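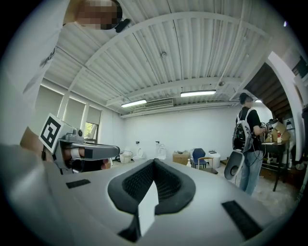 Dilek Tokgöz would like it known that cleaning a bathroom is a skill like any other, and that she has spent a good part of her working life waiting for somebody to give it a proper room of its own. She has one now. The practice room at Skikomness, out on the Gisisdale side of town, opened its doors for a first round of housekeeping classes in September, and by all accounts the people who come in the mornings are already a little bit attached to the place.

It is a plain room, and Tokgöz seems to like it that way. There is a white corrugated ceiling with long fluorescent lights hanging from it, pale roller blinds at the windows and a bit of green from the trees outside when you stand in the right spot. The building used to be storage for Katona, the furniture dealer, and if you have lived in Gisisdale long enough you may remember going out there with a borrowed trailer to pick up a wardrobe. Katona moved to bigger premises last year and the town took over the lease, and for a while it was anyone's guess what would go in there (the model train people were very hopeful, and we gather they have been offered something else).

The idea for the classes came out of the home help service, where Randi Lundgren looks after the training of new staff. Until now, beginners learned the work by following a more experienced colleague around from house to house, and picking things up as they went. Lundgren did it that way herself and has nothing bad to say about it, but she points out that it is hard to ask a lot of questions in the home of somebody you have only just met, and harder still to do a thing slowly, or do it over, when the owner of the bathroom is sitting in the next room waiting for coffee. At Skikomness you can take as long as you need – and you can do the whole job again if you want to.

The course runs for 14 weeks, with one long morning each week, and there are 30 places on it. All of them are taken this time. Some went to new home helpers, some to people who clean at the guesthouses along the shore, and a few to residents who simply read the notice at the library and thought it sounded useful. One man signed up after his wife went back to full-time work, and told us very cheerfully that he had been putting the wrong product on the tiles for most of his married life!

The first weeks are all about bathrooms. Tokgöz starts everybody off with the order of the job, which she feels strongly about: open what can be opened, put the cleaner in the bowl and let it sit, go and do the dry dusting up high, and only then come back down to the wet work. Cloths are sorted by color before anyone picks one up. The cloth that goes on a seat never goes near a sink, and she will come across the room to tell you so, kindly, and more than once if it takes that. The trash goes out before the floor gets done, never after.
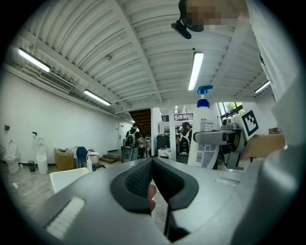

After the bathrooms come three weeks on beds and linen, and then the part that Lundgren looks forward to most, which is tidying. She admits that it is the hardest thing of all to teach. Washing a floor is the same in every house, more or less, but a cabinet top belongs to the person who lives there, and the little things on it may have been standing in that order for years. So the class practices lifting things, wiping underneath and putting them back exactly where they came from. It sounds so simple that people laugh when she explains it, and then they try it with a partner watching and go rather quiet.

Supplies are bought through Dritier, the wholesale place by the harbor, which also delivers to the school and the swimming pool. Participants pay 350 for the full course, and that covers cloths, gloves and a printed folder that Tokgöz put together at her own kitchen table over the summer. Home help staff go free, as their fee is paid by the service. There had been some talk of a shorter version over a couple of weekends, but neither of the two teachers was keen, and the idea has been set aside for now. Tokgöz thinks people need the days in between to go home and practice on their own bathrooms, and to come back with complaints.

And they do come back with complaints, it should be said. On the morning we stopped by there was a long and very friendly argument over vinegar, which took up most of the coffee break. One side swears by it for limescale. The other side can't stand the smell and worries about the grouting. Tokgöz let them go on for a good while before she said that she uses it herself on the shower head and nowhere else, and then everybody wanted to know about shower heads, and the second half of the class started late.

Coffee is free, by the way, and there is usually cake, although you are expected to take your turn at baking it once you have been there a few weeks. The coffee cups get washed up by the whole group together, under supervision.

A second course is planned for the new year, and the waiting list is open at the library desk. Lundgren asks that people write down which mornings they can manage, and whether they need a ride, as the bus only goes out to Skikomness once before noon. Bring indoor shoes.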